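I caught Yareli Cisneros on her lunch break to talk about red walls, and oh boy, does she have opinions! "I wanted brick, then coral, so I got both," she told me. The gray marble-look top came later. "I fell for that rusty vein."
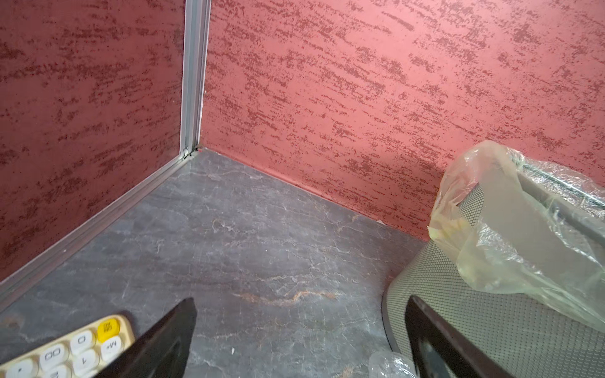
## Keeping it clear

She gives the desk five minutes every afternoon (well, up to five). "Bottles first, then the basket. I line it, always." Her record is 33 days without skipping.

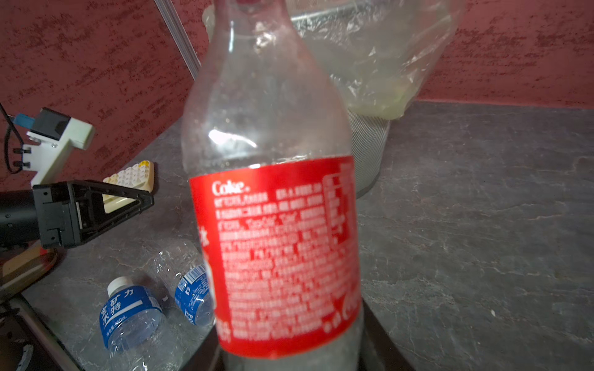 *A Coke bottle and the lined mesh basket.*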